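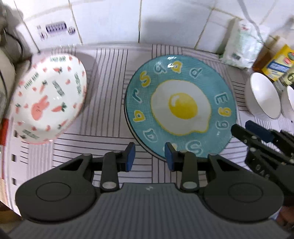 Mounir Radwan told me over the phone that he'd given up on breakfast at home years ago, that it was coffee in the car and a granola bar if he was lucky, and that he didn't see why a town would need a whole weekend about it. I've been laughing about that ever since, as Mounir is now signed up to cook for us on both mornings!

So, hello from Hindiren. I'm Hala Benkirane, and I run Maltetero, a small kitchen shop with a teaching room in the back. I'm writing to let you know about the Slow Breakfast Weekend, which we're putting on together with the Naltitz bakery across the street. Please share this with your readers, your neighbors, your cousin who skips meals, whoever you like.

FOR IMMEDIATE RELEASE
3 June 2022

Slow Breakfast Weekend comes to Maltetero in Hindiren

The idea started in April, when I taught a class on soft scrambled eggs and people stayed two hours after it ended. They'd eaten, they'd washed up, and they just kept talking (mostly about toast, and then about whose grandmother made the better flatbread). I locked up late that night and wrote "do this again, bigger" on the back of a flour bag. It's still taped up by the register.

We have 14 short classes on the schedule, and each one ends with everybody sitting down to eat. You'll find eggs done every way I know how, plus oatmeal that isn't gluey, pancakes from scratch, a pot of beans that starts the night before, and mint tea made the way my aunt makes it. Naltitz is bringing the bread and running a class on what to do with yesterday's loaf. I've had their day-old rye fried in butter and I'd happily pay full price for it.

Classes are kept to 7 people so everyone gets a turn at the stove. We also have 40 seats at the long tables for anyone who just wants to come and eat. No cooking needed, and you're welcome to bring a newspaper and ignore us.

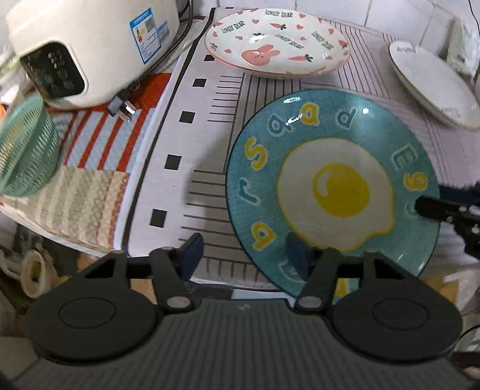

Egg and bunny plates on a patterned mat.

Kids are very welcome. The pancake class is built for them, with low counters and plenty of batter, and grown-ups can join in or sit it out with a coffee. If somebody in your family has an allergy, tell us when you sign up and we'll plan the menu around it. We can do egg-free and dairy-free without much trouble. Wheat is harder with a bakery in the room, so please call me first and we'll talk it through.

I asked Mounir what he was going to make and he said shakshuka, then potatoes, then shakshuka again. "I make it too spicy and I'm not changing it," he said. You've been warned! I'll have yogurt on the side.

Sign-ups are open at the shop counter or by phone, and you can put your name down for as many classes as you want. Table seats are first come, first served. Parking behind Maltetero is tight, so walk over if you can, or use the lot next to Naltitz.

Reporters and food writers can drop in on either morning, and I'm glad to talk before then too. Mornings are best, before the shop gets busy.

Press contact: Hala Benkirane, Maltetero, Hindiren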